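The Flarnura Bench Practice Kit, Reviewed by Someone Who Has Read the Whole Binder

Rating: four out of five, with the missing point going to the index

There is a certain kind of product that only gets bought after something has gone wrong. Fire blankets are like this, and so is the Flarnura Bench Practice Kit, a ring binder, a stack of laminated cards and a roll of floor tape that together promise to teach a small robotics lab how to record hand demonstrations without ruining them. We bought ours in September, the month after we threw out 39 hours of recordings over a mislabeled pair of grippers. Left was right, right was left, and a training run had spent a good while learning to be confidently backward.

I work in a shared lab in Polville with a changing crew of operators. We do tabletop chores, mostly: folding, sorting, sweeping up, putting lids on things. Two people can do the same chore so differently that you'd think they grew up in different centuries. The kit claims to fix that.

What you get

The binder holds 59 rules, grouped under Before, During and After. The cards repeat the rules you'll need while your hands are full. The tape is yellow and very good tape. I have nothing bad to say about the tape.

You also get a year of updates by mail. So far that has meant one replacement page, correcting the spelling of "calibration."

The Before rules

These are the strongest part. Rule 1 says to name the task in one sentence that a stranger could carry out. It sounds like nothing. We gave it an afternoon and learned that our "clean the table" covered four separate jobs, one of which was just moving the mess to the other end. Tharushi Jayawardena rewrote our whole task list that week, and it's shorter now.

Rule 6 is about fixing the start. Decide where the tools go, decide how far the mess may spread, and write both down. The binder is sensible enough to add that the mess itself should change every time. A spill poured into the same neat heap for a hundred takes teaches the robot to sweep that heap and no other.

Rule 9 says markers must be clean, flat and facing up before every session. Our habit had been to check them when the tracking failed, so I felt a little seen.

The During rules

Now we come to how you move, and here the binder gets bossy. Work at the speed you'd want the robot to work. Don't let a finger help. If you fumble, finish the fumble: recover the way you'd want the machine to recover, then flag the take. Do not stop, sigh and start over. There is a card that says only NO SIGHING, and I can't tell whether it's a joke.
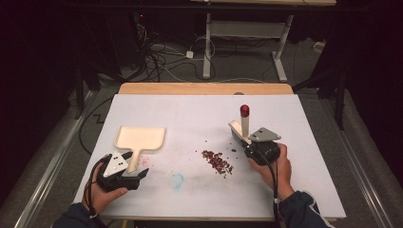 The dustpan and brush page is the one we've used hardest, and it's the best two sides of paper in the kit. It wants the pan held still and flat against the table while the brush does the traveling. It wants short strokes toward the lip. It wants strays brought back to the main pile before the pan is lifted, and it forbids chasing a single bean across the table with the pan, a thing every one of us did by instinct. Malsha Weerasinghe argued that people really do chase beans with the pan and the robot should know it. The binder's answer, in a footnote, is to record that as its own task with its own name. I have come around to the footnote.

Less good is Rule 31, which asks for both grippers to return to a home position after every stroke. Every stroke! We tried it for one morning. The takes came out nearly twice as long and looked like someone sweeping by mail. We now go home at the start and the end and have penciled "no" beside Rule 31. I wrote to Flarnura about it and got a friendly reply from Matúš Lukáč in their support office, who said many customers pencil something there.

Cables get a full page, and I'd have skipped it if Llinos Voyle hadn't made us read it aloud. Leave slack at the wrist. Route the cable the same way for everyone. Never run it between the tool and the object. Walk the floor around the station before you start, and keep power supplies out of the path of feet. We're fair at the first three. On the fourth we have a plan, and the plan has had several meetings.

The After rules

Thin, but useful. Watch one take in every 40 from start to finish at normal speed, and have someone other than the operator do the watching. Keep the failed takes, label them as failed, and put them in a separate folder. Never delete anything on the day you recorded it, when you are tired and everything looks bad.

The binder also wants a surface check after each session. Wipe down, note any marks that won't come off, and leave those alone afterward instead of scrubbing them away halfway through a set. A tabletop with a bit of history is fine. One that changes its history between takes 200 and 201 needs a line in the log.

What I'd change

The index is a disgrace. "Grippers" sends you to "Tools, hand," which sends you to "Equipment," which sends you to a page about chairs. The binder rings pinch. And the section on operator rest is one sentence long, for a kit that expects people to hold their wrists up for hours. Fathima Hettiarachchi wrote us a better one on the back of a card: switch operators every half hour, and nobody gets to be proud about it.

I'd also warn off anyone hoping for a formal standard. The binder is one company's opinions, well tested and firmly put. The rival Flirell handbook has a handsomer cover and more diagrams, but I borrowed a copy and found it mainly concerned with forms.

Should you buy it?

If you have one operator and one task, no. Write your own ten rules on a sheet of paper and tape it to the wall. If you have several people taking turns at the same table, yes, and read the Before section twice. We're on course for 1000 sweeping takes by the end of the season, and the ones since the binder look as though they came from the same lab.

Buy a second roll of the tape while you're at it.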